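## 4. Comparing the two hand-held grippers

We went into this part of the study thinking it would take an afternoon, and I should admit straight away that it took a good deal longer than that! The plan sounded simple enough. We had two hand-held grippers, the Clokau and the Tarnine, both with a pair of parallel fingers and a camera looking down past them, and we wanted to know which one gave us the better demonstrations for training the arm. By "better" I mean mostly two things: how often a person could pick up the thing they meant to pick up on the first go, and how much of that thing the camera could still see while they did it.

We chose the wallet as our main test object after a long argument (I was in favour of a sponge, and I lost). A closed wallet lying flat is a nasty little problem. It's thin, it's wide, and if you come in from straight above there's hardly any edge for the fingers to get hold of. People end up tilting the whole tool, and every person tilts it differently, and then the learned controller has to make sense of all that. We also left keys on the table, partly to give the object detector something shiny to worry about.
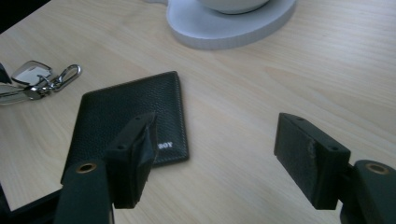

Ostasis workshop, Tue 24 February

**Figure 4.** Fingers open, with the wallet and keys on the table. The left finger hides part of the wallet's lower portion, and only "SOY" can be read beside it.

The figure shows the trouble we kept running into. With the fingers open the wallet is still easy to find, but the near finger covers part of it just when the person is deciding where to close. We recorded 1,045 attempts altogether and kept 860 of them for training. The rest went out for boring reasons: the tracking had dropped, or somebody had started before the recording light came on (usually me).

The other thing I'd like to flag is pad wear, and I do wish we'd planned for it from the start. The grip pads get scuffed, and a scuffed patch doesn't hold leather the way a fresh pad does. We hadn't written down pad condition in the early sessions, so I can't give you a tidy curve of grip against wear. What I can say is that any lab comparing two grippers should log the state of the pads next to every attempt, or the comparison may really be one between old rubber and new.

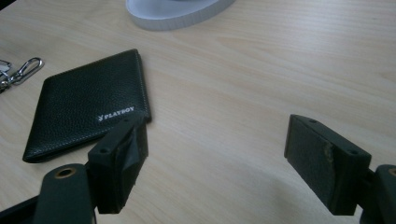
Eberhard read an early draft and objected that the wallet was far too kind to the Clokau, whose wider fingers suit anything flat, and that a fair test would have included something tall and slippery as well. I think that's right, and we've added a bottle to the list for September. It doesn't change the occlusion result much, though. Wider fingers hide more of a flat object, and the Clokau lost on that score with every person who tried it, even the ones who liked holding it best.

As for the arm itself, we trained the same controller twice, once on each gripper's attempts, and left every other setting alone. The Tarnine version was steadier on the approach and fussier at the moment of closing. The Clokau version was the other way round: it wandered a bit on the way down, then closed with great confidence, sometimes on thin air. We'd like to repeat both runs with 1,000 kept attempts for each gripper before putting any weight on the difference, and with new pads fitted at the start of each session.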